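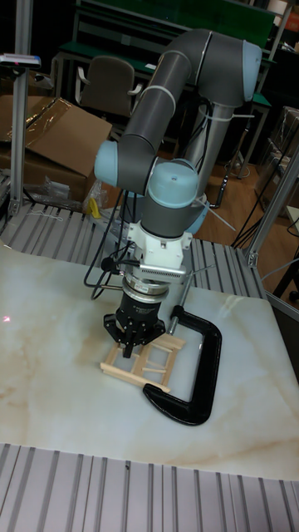 Departamento de Acústica de la Edificación

Buscar en el sitio Introduzca un término Buscar

Agosto. Por Žydrūnas Kütt

Quiénes somos

El Departamento de Acústica de la Edificación de Pavari realiza ensayos in situ, cálculo previo y asistencia técnica en materia de aislamiento, ruido de instalaciones y acondicionamiento de salas. Trabajamos para estudios de arquitectura, constructoras, comunidades de propietarios y centros docentes. La mayor parte de los encargos corresponde a edificios residenciales en fase de entrega; el resto se reparte entre rehabilitaciones, aulas, locales con actividad musical y peritajes de parte.

El departamento se separó de la antigua sección de Física de la Construcción cuando el volumen de ensayos dejó de ser compatible con la agenda de térmica. Ambas unidades comparten todavía el archivo de detalles constructivos y el programa de gestión de expedientes. La responsabilidad técnica recae en Žydrūnas Kütt, que firma los informes y revisa los cálculos antes de su emisión.

Ensayos de aislamiento a ruido aéreo

El procedimiento habitual consiste en generar ruido rosa en el recinto emisor y medir el nivel de presión sonora en ambos lados del cerramiento, por bandas de tercio de octava a partir de 100 Hz. Se mide también el tiempo de reverberación del recinto receptor y el ruido de fondo. Cuando la diferencia entre señal y fondo resulta insuficiente en alguna banda, el valor se corrige y el informe indica la banda afectada.

La elección de los pares de recintos se acuerda con la dirección facultativa antes de la visita. Proponemos siempre incluir al menos un par con tabique de separación atravesado por instalaciones, por ser el caso donde con más frecuencia aparecen desviaciones respecto del proyecto. Los recintos deben estar cerrados, con carpinterías colocadas y ajustadas, juntas selladas y cajas de mecanismos montadas. Un ensayo con huecos provisionales carece de utilidad y no lo facturamos como ensayo; se anota como visita fallida.

Ruido de impactos

Se utiliza máquina de impactos normalizada, colocada en varias posiciones del forjado superior y orientada en diagonal respecto de la dirección de las viguetas. En suelos flotantes con acabado cerámico se revisa primero el encuentro con el zócalo, pues un contacto rígido continuo en el perímetro anula buena parte de la mejora prevista. La lámina perimetral tiene que sobresalir por encima del pavimento hasta que se coloque el rodapié. Después se corta.

Para tarimas sobre rastreles aplicamos una hoja de cálculo propia, ajustada con medidas de obra. La versión en uso se llama Fuline y sustituye a la anterior tabla de coeficientes, que sobrestimaba la mejora en los forjados ligeros. Fuline trabaja con masa superficial, rigidez dinámica de la capa elástica y superficie apoyada. No contempla forjados mixtos con chapa colaborante; esos casos se tratan aparte.
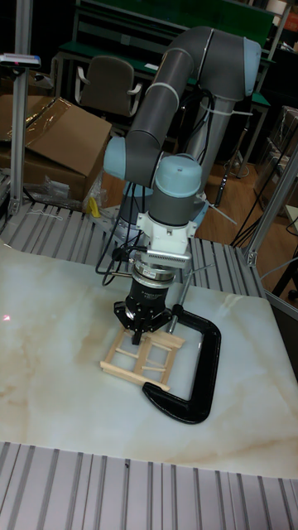

¿Se puede ensayar una vivienda que ya está amueblada?
Depende del objeto del ensayo. Para comprobar el aislamiento entre dos viviendas el mobiliario no suele ser un impedimento, siempre que haya espacio para las posiciones de micrófono y de fuente, y el efecto de la absorción queda recogido en la medida del tiempo de reverberación. Para ruido de impactos hace falta suelo despejado y sin alfombras en el recinto emisor.

Archivo de medidas

El archivo propio reúne 169 fichas de soluciones constructivas ensayadas en obra. Cada ficha contiene sección, composición por capas, masa superficial declarada, curva de aislamiento medida y observaciones de ejecución. Las fichas se codifican por familia: fábrica de ladrillo revestida, entramado autoportante, mixtas con trasdosado, madera maciza y forjados.

La familia de madera procede casi en su totalidad de la colaboración con Statwood, que facilitó el acceso a edificios de panel contralaminado durante el montaje y de nuevo una vez terminados. Disponer de ambas series permite separar la aportación del panel desnudo de la del trasdosado y estimar la transmisión por flancos en los encuentros en T. Las curvas muestran una dispersión apreciable en las bandas bajas, donde el modo de fijación del techo suspendido tiene más peso que el espesor del panel.

Las fichas se consultan a petición y sin coste para los clientes con expediente abierto. No se distribuye el archivo completo. Los datos de ubicación y promotor se eliminan antes de cualquier entrega.

Cálculo y revisión de proyecto

En fase de proyecto se revisan las secciones tipo, los encuentros y el trazado de instalaciones. El resultado es una memoria con los valores previstos por par de recintos y un listado de puntos de control para la obra. Pedimos los planos en formato editable y la definición de todas las capas, incluidos adhesivos y morteros de agarre. Una partida descrita únicamente como «aislamiento acústico» se devuelve para su concreción.

Las modificaciones durante la obra se registran por escrito. Los cambios más consultados son la sustitución de la lana mineral por otra de distinta resistividad al flujo, la supresión de la banda elástica bajo tabique y el desplazamiento de bajantes hacia dormitorios. Este último rara vez tiene una solución económica posterior.

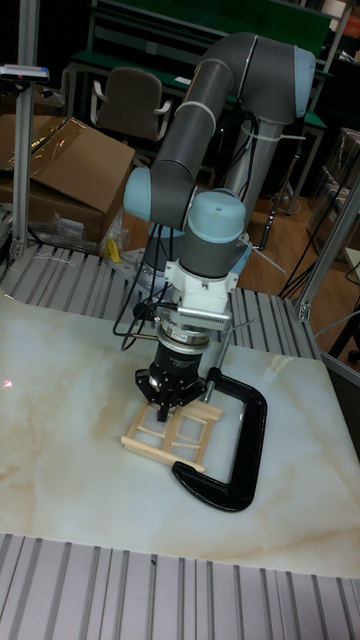
Brazo robótico gris y azul claro en la mesa de trabajo.

Ruido de instalaciones

Se ensayan grupos de presión, ascensores, puertas de garaje, extractores y unidades exteriores de climatización. El punto de medida se sitúa en el recinto más desfavorable, normalmente un dormitorio, con la instalación funcionando en el régimen que produce la molestia. En equipos de ciclo corto se registra el ciclo completo y se repite la medida hasta obtener valores consistentes.

El diagnóstico exige distinguir la vía aérea de la estructural. Para ello se combinan medidas de presión sonora y de vibración en los paramentos, con acelerómetros fijados mediante cera. Los antivibratorios mal dimensionados se detectan con facilidad: la frecuencia propia del conjunto queda demasiado cerca de la de excitación y la bancada amplifica. También es corriente encontrar soportes elásticos correctos puenteados por una tubería rígida.

Acondicionamiento de aulas y salas

En aulas se mide el tiempo de reverberación con la sala vacía y se calcula el valor con ocupación. La banda de 800 Hz se revisa por separado, por su proximidad al máximo de absorción de muchos paneles perforados y por el error que produce extrapolar desde ella al resto del espectro. Un techo absorbente continuo con paredes desnudas paralelas suele dejar ecos flotantes que el valor global no refleja. En esos casos se propone tratar la pared posterior y una franja lateral a la altura de los oyentes sentados.

Para salas de ensayo musical el criterio cambia. El volumen por músico condiciona el nivel sonoro tanto como la absorción, y un local pequeño muy absorbente sigue siendo ruidoso para quien toca. El programa de revisión de aulas de música de la escuela Koller se redactó con este planteamiento y todavía sirve de plantilla para encargos semejantes.

Equipos y calibración

Los sonómetros y calibradores se envían a verificación periódica en laboratorio externo. Antes y después de cada serie se comprueba la cadena con el calibrador y se anotan ambos valores en la hoja de campo. Si la deriva supera la tolerancia fijada en el procedimiento interno, la serie se descarta completa.
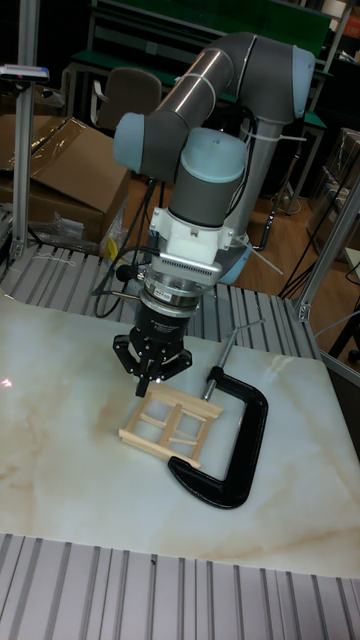

Las hojas de campo se conservan junto con los ficheros originales del sonómetro. El informe incluye los niveles sin corregir, de manera que un tercero pueda rehacer el cálculo. La incertidumbre se expresa para el índice global y, si el cliente lo solicita, por bandas.

Solicitud de servicios

La solicitud debe indicar tipo de edificio, superficie, estado de la obra, ensayos requeridos y persona de contacto para el acceso. Adjunte planta y sección. Las medidas que requieren ruido de fondo bajo se programan preferentemente en sábado, con la obra parada y los ascensores fuera de servicio cuando sea posible. La propiedad o la constructora deben avisar a los vecinos colindantes con antelación suficiente.

Los presupuestos se emiten por par de recintos o por jornada. El desplazamiento se incluye hasta 100 km desde la sede; a partir de esa distancia se factura aparte. Las repeticiones motivadas por defectos de ejecución subsanados se tramitan en el mismo expediente y conservan la numeración original, con sufijo.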